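2/27/24 - roof antenna, timing receiver, and the multipath mess

Okay, picking this up where I left off before lunch because I want it written down while I still remember which cable was which.

The Truston receiver on the east mast has been losing the low satellites every morning, and I'd been blaming the antenna. So I swapped it for the spare Plirna patch antenna, left everything else alone, and let it run. Same dropouts, same part of the sky! That was annoying for an hour and then kind of a relief, as the spare is the only one we have and I really didn't want to be told it had to live up there for good.

Next I went after the cable. The long run down to the rack had a connector I didn't like the look of (green crud in the threads, and I could turn it with two fingers), so I cut it back and put a new one on. Signal came up by 3 dB across the board, very nice, but the dropouts were still there. Fine. So we've had two problems all along and I've fixed the one I wasn't looking for.

Ylva Lundgren came by and asked whether I'd plotted the bad stretches against azimuth instead of just time. I had not. I did it while she stood there drinking my coffee, and all the trouble sits in a narrow wedge below 21 degrees elevation, pointing right at the new metal cladding on the stair tower. That went up in October and our logs start looking ugly in October. I feel a bit silly about that one.

So, multipath. The signal comes in direct, then it comes in again off the cladding a hair later, and the receiver can't decide what it's hearing. When the two cancel, the tracking loop lets go. For positioning we could live with it, but the whole reason for this receiver is to hand a clean pulse to the Kotian clock downstairs, and the clock notices.
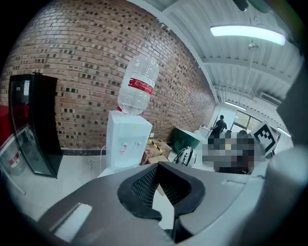
Gripper finger with the mesh pad, brick wall behind.

What I tried after that, in order:

Elevation mask at 15 degrees. Helped some. Still one or two satellites sneaking through with garbage on them.

Mask at 21. Clean! But now we're down to 8 satellites at the worst point of the morning, and I'd like more margin than that if we ever have to run on one constellation.

Mask at 10 with a minimum signal strength setting. This looked great for half the run and then was worse than doing nothing, because a reflected signal can be plenty strong. Should have seen that coming. Turned it off.

A sector mask would be the right answer, blocking just the wedge toward the tower and leaving the rest of the horizon open. The Truston menus don't have one. I went through the manual twice and then through the command list, and the closest thing is excluding satellites by number, which I'd have to redo constantly as they move. No thanks. I could do it in software on the logging side, but the clock takes its pulse straight from the receiver and never sees my logging side, so that only makes my plots prettier.

For tonight it's sitting on the 21 degree mask with the new connector and the original antenna back on. I put the spare back in its box with the short cable (the one with yellow tape, please don't borrow it again, it has a known delay and I've got the number written on the tape).

Oh, and the delay! Cutting the cable back means the stored cable delay is wrong now. I caught this while packing up. I measured the run again and got 822 mm shorter than the old note says, so that comes to just under 4 ns with the velocity factor for that cable. Small, but the old value would have been sitting in there forever and somebody would have chased it. New value is entered in the receiver and saved - I power cycled it to make sure it stuck, and it did.

Still want to do:

Ask the Brurndale people if we can borrow their choke ring antenna for a few mornings. They said yes last time and then it got used on a boat, so ask early.

Try the mast on the other side of the roof. The view to the north is worse there, but the stair tower would be behind the plant room and out of the picture. Needs a longer cable and I don't want to buy one before I know.

Compare the clock log before and after the mask change. I need at least a full night on the new setting before I believe anything.

Check whether the other connectors on that run have the same green stuff. I only opened the one at the top and I bet the bottom one is no better.

Ylva has the roof key.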